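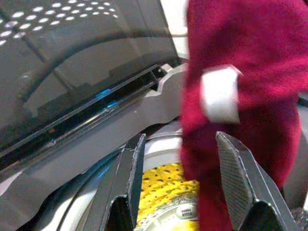
Several of the people who came asked whether the arm could manage their own washing at home, and one visitor from Gemby told us plainly that she would rather see it do one load properly than ten tricks badly. Her remark was repeated to us more than once that afternoon, and we have used it in planning the next quarter.

Progress report to the Nisbet fund: laundry handling, open day and related work

Period covered: July to October

1. Summary

The main event of the period was the open day at the Etside workshop in October. It was a condition of the second payment that the work be shown to the public before the end of the year, and this has now been met. We had 241 visitors between ten in the morning and four in the afternoon. The loading and unloading demonstration ran every half hour, apart from one slot after lunch when we stopped to restart the control computer.

2. What was shown

Visitors saw the arm working at a top-loading machine with single items of clothing and household cloth. Fleece was used for most of the day. It is thick enough to grip well and the colours are easy for people to follow from the back of the room. We also tried cotton pillowcases and a thin nylon jacket. The pillowcases went well. The jacket slipped out of the grip on most attempts, and we took it out of the programme at midday.

The planning software, Stiroleo, was shown on a screen beside the arm. It marks the point on the cloth where the arm intends to take hold. Visitors found this more interesting than we had expected and we should have given it a larger screen.

Each session ended with questions. The usual ones were about cost, speed and what happens if a hand gets in the way. The speed question is a fair one. The arm is still a good deal slower than a person, and we said so.

3. Problems

The restart mentioned above lost us one session. The cause was a full disk, and the recordings are now moved off the machine each evening.

Sewn-in labels are still a difficulty. Stiroleo sometimes takes a pale label on a dark garment for an edge and picks its grip point there. A grip on the label alone is a poor one. We have started to collect examples and expect to have a corrected version for testing early in the new year.

Parking was not adequate. Two neighbouring units complained, and we have written to both.

4. Spending

The open day cost 4000 pounds, in line with the budget. Most of this went on the safety screens, which we keep and will use again, and on the hire of seating. There is a small underspend on printing – we ordered fewer leaflets than planned and ran out by three o'clock.

5. Next period

We have agreed to take a shorter version of the demonstration to Gemby in the spring, with 3 sessions in one day. Before then we intend to:

finish the work on labels
test thin and slippery fabrics again with new pads
write up the visitor questions, with our answers, for the website

The request for mixed loads will have to wait. Single items need to be dependable first. We would like to discuss with the fund whether the target for mixed loads could move back by 4 months, with no change to the total grant. A revised timetable is attached.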